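Robots in the Workshop, handout 4: notes from our visit to Lukumay

These are my notes from the trip on 5th February, tidied up a bit for those of you who were stuck on the late coach. Please read them before you start the Retetti worksheet — a fair bit of it leans on what we saw.

The demonstration was on suturing, so plain old sewing, only done with two instruments on long shafts and the operator sitting well away from them. I'd read plenty about this and I still wasn't ready for how fiddly it looks close up!
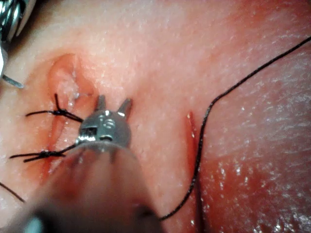
Fig. 1. Two tied stitches on the left, an incision still open on the right.

Look at how much thread there is to keep track of. I asked about that over lunch and was told that new operators at Lukumay spend their first sessions on nothing but thread, picking it up and passing it across. The Osau trainer keeps a log, and theirs had 419 practice knots in it since August, which made me feel a lot better about my own 80 (most of them dreadful).

Now, the knot. You make a loop, you reach through it with the other jaw, you take the tail and you pull both ways. Easy with fingers. With an instrument you have to judge the pull by eye, and that's what I'd like you to write about in question two.
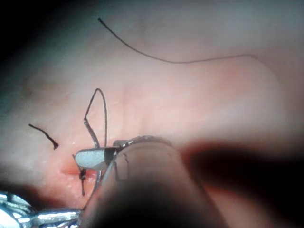 Some of you wanted to know why the wrist matters so much. Try tying a shoelace with two pairs of kitchen tongs and you'll have your answer in a minute or so. A jaw that can bend and turn close to its tip lets you come at the thread from the side, and the shaft hardly has to move.

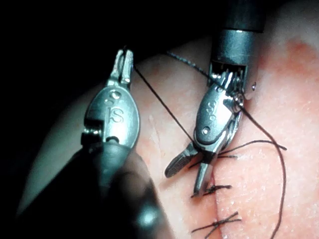 For next time, sketch one wrist joint and mark every way you think it can turn. Rough pencil is fine. Bring the Patora reader too, we'll be using the chapter on cables and pulleys.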